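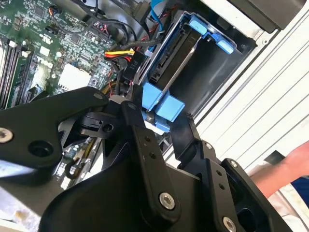

Inside a desktop computer chassis.

Streaming XML parser: element handler deleted while its end tag is still being processed

Asked by Ifeoma Ibrahim
Tags: c++, expat, xml, memory, sax
Viewed 2,000 times

I maintain the import code for a desktop modeling tool called Zimen. Project files are XML and are read with expat through a thin C++ wrapper. There is no DOM. Each element type has a handler class, and the handlers live on a stack. On a start tag the current handler creates a child handler and pushes it. On an end tag the current handler pops itself and hands control back to its parent.

The code was written before I joined. Stripped down, it looks like this:

 void Parser::onStart(const char *name, const char **attrs)
 {
 mStack.top()->start(name, attrs);
 }

 void Parser::onEnd(const char *name)
 {
 mStack.top()->end(name);
 }

 void ListHandler::start(const char *name, const char **attrs)
 {
 if (!strcmp(name, "Item"))
 {
 mpCurrent = new ItemHandler(mParser, mData);
 mParser.push(mpCurrent);
 mpCurrent->start(name, attrs);
 }
 }

 void ItemHandler::end(const char *name)
 {
 if (!strcmp(name, "Item"))
 {
 mParser.pop();
 mParser.top()->end(name);
 mData.itemCount++;
 }
 }

 void ListHandler::end(const char *name)
 {
 if (!strcmp(name, "Item"))
 {
 delete mpCurrent;
 mpCurrent = NULL;
 }
 else if (!strcmp(name, "ListOfItems"))
 {
 mParser.pop();
 mParser.top()->end(name);
 }
 }

mData is a reference to a struct owned by the parser, so it outlives every handler.

This has worked for years on files with up to 40 items in a list. A user sent a file with nearly 2,000 and the import crashes on Linux, always in ItemHandler::end, on the line that increments itemCount. The same file loads on Windows. If I move the increment above the pop, the crash goes away.

I have three questions.

Is the increment itself wrong, given that mData refers to something that still exists?

Is there a standard way to structure the stack so that this can't happen? I would like to avoid rewriting all the handler classes.

Unrelated, but in the same files: some long text values come out truncated after import. The character data callback assigns the text to a std::string member. The missing part is always at the front. Could it be the same bug?

Compiler is gcc, expat is whatever the distribution ships. I can't post the user's file.

Comments on the question

Ekene Amadi: Does it crash with the address sanitizer turned on, and with a small file?

Ifeoma Ibrahim: Yes to both. It reports heap-use-after-free on a file with two items. I had assumed that was a false positive, as the small files load correctly in the normal build.

Ekene Amadi: It is not a false positive. Put the report in the question.

Ifeoma Ibrahim: The report names ItemHandler::end as the read, ListHandler::end as the free, and ListHandler::start as the allocation. The rest is expat frames.

Answer 1
Adebayo Edet
Accepted, score 7

Your sanitizer report is the full answer to the first question. Follow the calls for a closing Item tag:

1. Parser::onEnd calls ItemHandler::end.
2. ItemHandler::end pops itself off the stack and calls ListHandler::end.
3. ListHandler::end deletes mpCurrent. That is the ItemHandler whose end() is still on the call stack.
4. Control returns to ItemHandler::end, which evaluates mData.itemCount.

The struct behind mData still exists. The reference does not. A reference member is normally stored as a pointer inside the object, so to reach the struct the code has to read from this, and this has been freed. In the small files the freed block has probably not been reused or overwritten, so the old address is still there and the increment lands in the right place. With a larger file the allocator is in a different state and you read something else. The behavior is undefined in both cases. I would not read anything into Windows loading the file.

Moving the increment above the pop is a correct fix for this one function. It is legal for an object to be deleted while one of its member functions is running, provided nothing touches the object afterward. The trouble is that every end() in the code base then has to obey that rule, and the compiler will not check it.

To remove the problem without rewriting the handlers, defer the deletion. Let the parser own the dead handlers and free them once the callback has unwound:

 void Parser::retire(Handler *p)
 {
 if (p) mRetired.push_back(p);
 }

 void Parser::onEnd(const char *name)
 {
 mStack.top()->end(name);

 for (size_t i = 0; i < mRetired.size(); ++i)
 delete mRetired[i];

 mRetired.clear();
 }

Then replace each "delete mpCurrent" in an end() function with "mParser.retire(mpCurrent)". That is a mechanical edit. Handler needs a virtual destructor if it does not have one already.

Some details to check while you are there:

- Drain the list in onEnd only. If some start() function also deletes a handler, drain it in onStart as well, after the call.

- If a handler destructor deletes its own mpCurrent, make sure the pointer is set to NULL when the handler is retired. Otherwise you get a double free when the parent goes away.

- The Parser destructor must drain the list too. A malformed file can stop the parse at any point.

- If end() can throw, the loop is skipped and the handlers wait until the destructor. That is acceptable. What is not acceptable is letting the exception travel through expat, which is C code. Catch it in the callback, store it, call XML_StopParser, and rethrow after XML_Parse returns.

The text problem is a separate bug. Expat does not promise to deliver the text of an element in one call. It can split it at a buffer boundary, at a line break, or at an entity. Each call to your callback overwrites the previous piece, so you keep the last one, which matches the missing front. Use append and clear the string in the start handler:

 void Handler::characterData(const char *s, int len)
 {
 mText.append(s, len);
 }

Note that s is not null-terminated. If the present code assigns from s without len, fix that at the same time.

Edited 9 July 2025 to add the note about exceptions.

Comments on answer 1

Ifeoma Ibrahim: Applied retire() throughout. The sanitizer is clean on the small files and the large one loads. There was one double free from a destructor, as described. The text bug was the overwrite. Accepting.

Yetunde Effiong: If text elements can contain child elements, a single mText per handler will mix the text before and after the child. Harmless for many formats, but check yours.

Adebayo Edet: Correct. In that case keep one string per stack level.

Ifeoma Ibrahim: Text elements have no children in our schema.

Answer 2
Virgil Sandu
Score 2

I would change the ownership completely. The stack should hold std::unique_ptr<Handler> and the parents should hold nothing. A handler should not pop itself. It should return a status, and the parser should act on it:

 enum class Status { Continue, Done };

 void Parser::onEnd(const char *name)
 {
 while (!mStack.empty())
 {
 if (mStack.back()->end(name) == Status::Continue)
 return;

 mStack.pop_back();
 }
 }

The unique_ptr is destroyed by pop_back, after end() has returned, so the object is never deleted under its own feet. The parent's end() is then called by the loop, which keeps your present order of calls. Use a vector as the stack.

We did this in Divavero when we moved the reader off the old Damasceno code. The handlers got shorter and most of the destructors could be removed. It does mean touching the signature of every end() function. Start tags need a matching change so that the parent returns the new child and the parser pushes it.

With this design the retired list is not required. I consider the list a patch over unclear ownership.

Comments on answer 2

Adebayo Edet: Agreed that this is cleaner. The question asked to avoid rewriting the classes.

Ekene Amadi: One risk. If a parent's end() returns Done for a name that belongs to its child, the loop pops too much. In the question, ListHandler::end gets "Item" and must return Continue there.

Virgil Sandu: Yes. Only the handler's own closing tag returns Done. An element nested in another of the same name needs a depth counter.

Ifeoma Ibrahim: I may do this for the next file format version. Not before August.

Answer 3
Enis
Score 0

Try increasing the stack size with ulimit -s. Large XML files use a lot of recursion. Or load it with a DOM parser, then you don't need handlers.

Comments on answer 3

Ekene Amadi: The items are siblings. The recursion depth is the same for two items as for any other number, and the sanitizer report shows a heap error.

Enis: ok, did not see the comments. Leaving the DOM suggestion.

Yetunde Effiong: A DOM would avoid this particular bug, at the cost of holding the whole file in memory and replacing all of the import code.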